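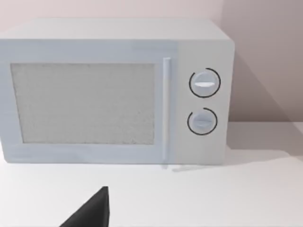 PAVIA, January 7, 2022

**Bindex releases Barkatix, a tool for teaching kitchen tasks to a robot arm by remote control**

Bindex today released Barkatix, software that lets a person teach a robot arm by steering it through a task in simulation. The operator uses a handheld controller and sees what a camera near the gripper sees. Each run is saved with the arm's movements and the matching camera view, and can be played back, trimmed or thrown away.

The first release covers seven kitchen tasks, among them opening a microwave door by its handle and turning a control knob. Bindex recommends 100 saved runs for each task before training starts. New operators are given two practice sessions, and their practice runs are left out of the training set.

Barkatix was developed with Benkirane, which tested the controller and wrote the operator guide. "We wanted people who cook to be able to do the teaching," a Bindex spokesperson said. "They don't need to write code, but they do need to go slowly near the handle."

## The camera view

Operators work from the gripper view for the whole of a run. The tip of a black finger stays at the bottom of the picture and serves as a guide for lining up. Other parts of the same kitchen set hold a woven-style bowl and a grey box with an open front, standing apart on a white tabletop. 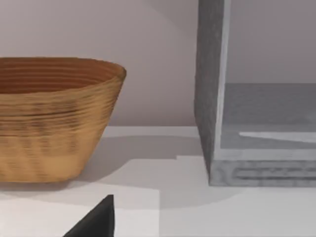

## Availability

Barkatix can be ordered from Bindex from today. The licence covers up to six operators on one site and includes the guide in English and Italian. Saved runs stay on the customer's own machines unless the customer chooses to share them.

An update planned for later in January will let operators pause partway through a run and pick it up again from the same point.

Press enquiries: Bindex press office, Pavia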